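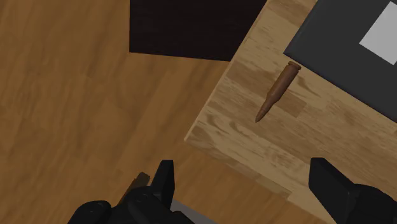 The arm came to Viltenen in February, in two crates, and by the end of the week it had the place at the end of the sorting line where Floarea Cârstea used to sit.

Floarea was moved to the desk by the window. She had a screen now, and a headset she didn't wear. For nineteen years she had picked up cartridges one at a time, turned them under the lamp, and put them in the good tray or the other tray. The arm did the same. When it wasn't sure, it stopped and sent the question to her screen, and she pressed yes or no.

"How many today?" asked Rodica Bucur, who ran the shift.

"It's done 3000. It asked me 40 times."

"That's down."

"I know it's down."

Rodica pulled a chair over. She had been a sorter too, before her back went. On the screen was the practice program that had come with the arm, a drawn table on a drawn floor, one round lying on it and the black fingers waiting open. Nonel, the firm that sold it to them, wanted every new grip tried there before it was tried on the line. Floarea had been given the job of trying them.

"It goes for the middle," Floarea said. "I never did. I took them near the base, so the tip didn't knock on anything."

"Have you told them?"

"I wrote it down. Alina sent it."

Alina Voicu was the young one from the office. She had written back two lines from Nonel thanking the site for its feedback. After that came a new version, and the arm took them near the base. Floarea had watched it through the guard for most of her tea break. It was her way of doing it, only slower, and it didn't stop for tea.

There had been six of them on the bench. Paula Zamfir had gone to the bakery in Lazăr, which paid less but was warm. Two had taken the money. Ecaterina Stoica was in packing and said she missed the talk more than the work. In packing you had to shout.

"They want to know if you'd go to Stina," Rodica said. "They're putting one in there as well. You'd show them how to set it up. 200 extra a month, and the bus."

"And who sits here?"

Rodica looked at the screen.

"It might not need anybody here," she said. "By the summer."

Floarea moved the round on the drawn table a little to the left, so that it lay at a slant, and pressed start. The fingers went down.

"What time's the bus?" she said.

"Ten to six."

"From the square?"

"From the gate," Rodica said. She put the chair back where she had found it and went to see about the trays.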